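Stikadport, Jun 28, 2018

Omoregie completes ground vibration testing of Plilport trainer airframe

Omoregie Aerostructures has completed ground vibration testing of the first Plilport two-seat military trainer at its Stikadport hangar. The tests measured the natural frequencies, damping and mode shapes of the complete aircraft ahead of flutter clearance. Taxi trials are scheduled to begin in September.

The airframe was suspended on 3 soft supports, one at each landing gear station, to separate rigid body motion from the structural modes. Electrodynamic shakers were attached at the wing tips, tailplane and aft fuselage. The aircraft was tested with fuel tanks empty, half full and full, and in each case with the control surfaces free and then locked at neutral.

A total of 60 test runs was carried out over 10 working days. Sine sweep and random excitation were both used, and runs were repeated where the response of the rudder changed with input force. The repeat runs showed free play in the rudder hinge line at the upper end of the permitted range. The hinge bushings have been replaced and the affected runs will be done again before the analysis is closed.

"The first wing bending and torsion modes are well separated in all fuel states," said Titilayo Effiong, head of structural dynamics at Omoregie. "The aft fuselage is slightly stiffer than the finite element model predicted. The model has been updated and the flutter calculation is being rerun with the measured values."

Data acquisition equipment and shaker control software were supplied by Aninetti, which also provided on-site support. Woo-jin Ma, test systems engineer at Aninetti, said the accelerometer layout had been agreed with the flight test group so that 6 of the wing positions could be used again in the air.

"Using the same positions on the ground and in flight makes the two sets of results easier to compare," he said.

The Plilport is a tandem-seat, single-engine aircraft intended for basic and advanced pilot training. The wing has a metal centre section and composite outer panels. The second airframe is in final assembly and will be used for systems and avionics testing. It will not undergo a full vibration test unless its structural configuration changes.

Media enquiries: Yvette Carrier, Communications, Omoregie Aerostructures, Stikadport.

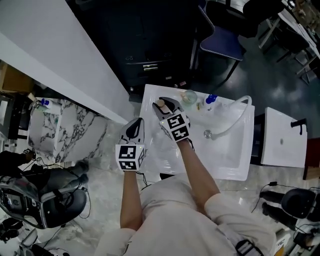
Will the aircraft fly before the flutter analysis is finished?

Taxi trials can go ahead while the analysis is under way, but first flight requires a signed flutter clearance covering the initial speed and altitude limits.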